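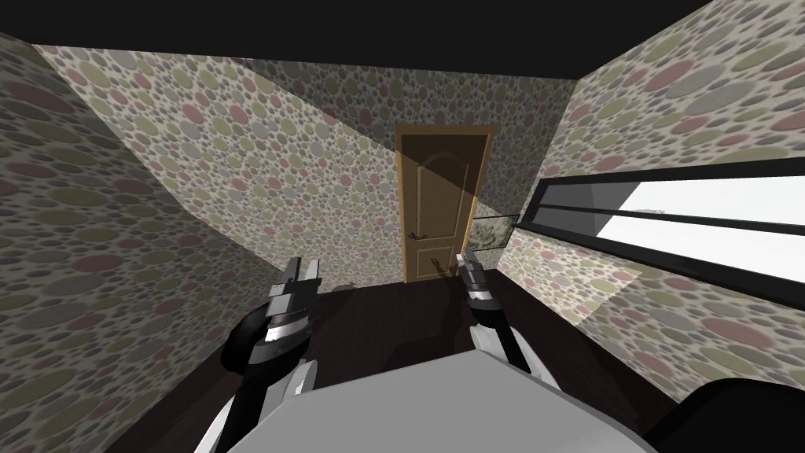
Los dos brazos frente a la puerta, sala simulada.

Buscar en el sitio... Buscar

PREGUNTAS FRECUENTES: proyecto Zistia, taller compartido Hulteo

¿Qué es Zistia?
Un robot de dos brazos, montado entre varios en el taller. Software propio, pinzas paralelas de dos dedos. De momento abrimos puertas y agarramos cosas. En simulación primero, siempre.

¿Por qué no probáis directamente con el robot de verdad?
Porque ya lo hicimos en febrero. Una pinza rota, 12 días esperando la pieza. Ahora nada pasa al banco sin correr antes en el simulador.

¿Qué es lo más dificil de la puerta?
La manilla. Es de palanca y la pinza tiene que llegar con los dedos separados, sin rozar la madera. Si entra torcida, se para la prueba y se repite la aproximación.

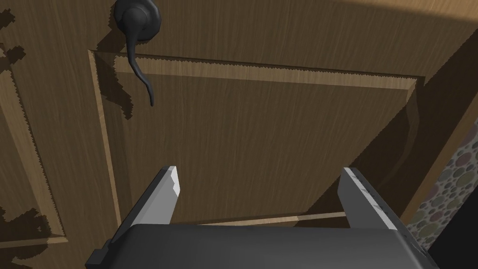
También dan guerra las sombras. Con pocos ajustes salen a escalones y la visión las toma por bordes. Subid la resolución del mapa de sombras antes de tocar nada del detector. En serio, antes.

¿Sirve cualquier ordenador?
Casi. Con el portátil del taller va, lento. Una tanda de 600 intentos son más de 19 horas, dejadla por la noche.

¿Los objetos para agarrar tienen que ser detallados?
No. Pocos polígonos, mejor. Una forma de seta con caras planas vale de sobra: los dedos cierran por el tallo, uno a cada lado, y la cúpula queda por encima. Si se resbala, revisad la fricción del material, no la fuerza.

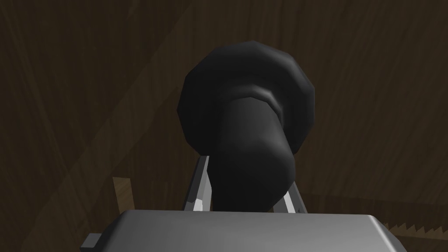 ¿Puedo copiar el montaje en casa?
Sí. Planos y escenas en la carpeta Parisi, versión 3. La 2 no, que tiene mal los limites del codo.

¿Aceptáis gente nueva?
Sí, escribid antes de venir. El local de Hellville es pequeño.

Entradas recientes
- Calibrar dos brazos sin volverse loco
- Fricción: valores que usamos
- Cambios en Parisi 3

Contacto | © Taller Hulteo, Hellville | Volver arriba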